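June
By Widad Mahasneh

The Hat Has to Go Somewhere

My mother kept her hats on top of the wardrobe, stacked inside one another like mixing bowls, and every fall she would bring down the whole tower to find that the one she wanted had been at the bottom since spring and had gone flat on one side. She steamed it over the kettle, scolded it, wore it until the first warm day and put it right back at the bottom. I have inherited eleven of those hats and, I am sorry to say, the habit as well.

So I have spent a good part of this spring thinking about hat stands, which is a bigger subject than you might suppose. The little shop at Korau, where I go for buttons and come home with everything else, has a whole shelf of them. There are turned ones with heavy feet, wire ones with a dome like a birdcage, and the plain sort that is just a base and a rod. I came in wanting the birdcage. I went home with the plain sort, partly on the owner's advice and partly on account of the price, and I have been fond of it ever since.
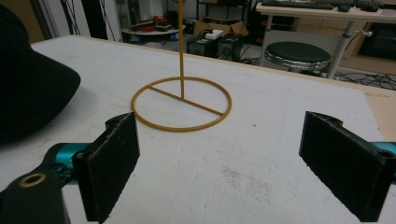

A good stand holds the crown up so the brim can hang free, and that is really all you are asking of it. Felt has a long memory. Leave a hat sitting on its brim for a season and the brim will take the shape of whatever is under it, be it a shelf or a pile of magazines. If you have no stand at all, turn the hat upside down and rest it on its crown, which my aunt in Pluner has done all her life with perfectly lovely results (she does have a very large closet).

Height matters more than I had realized. I measured mine against the widest brim in the house before I let myself throw away the packaging, and I would tell you to do the same. A stand should be about 300 millimeters tall for an everyday hat, and a good bit taller if you own something sweeping that you wear to weddings.

Then there is the matter of color, over which people can get quite heated. My neighbor in Karam likes her stands to disappear into the wall. I like mine cheerful, and there is a practical side to it as well, for those of us whose winter things all come in the same shade.
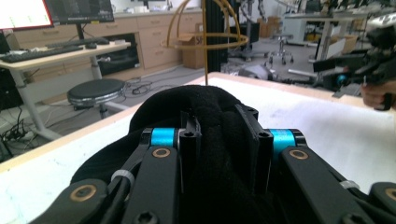
Soft things are where most of us come unstuck. A hat at least has a shape to go back to, but a scarf or a knit cap gets stuffed in a pocket on the way in the door and stays there until the next cold snap. Black is the worst for it, to my mind. Once a piece of fuzzy black cloth is bunched up like that, you can hardly tell which end you've got hold of, and a crease can sit in it for weeks before you notice. Shake it out, smooth it with the flat of your hand and brush it in one direction before it goes anywhere near a hook.

I do my brushing in the evening, with the radio on, at whatever table happens to be clear. It takes me 40 minutes to get through everything, longer if I stop to try things on, and I always stop to try things on. My mother's gray one still leans a little to the left.

Contact the magazine | Copyright Plulness | Back to top
Shares 800 | Comments 40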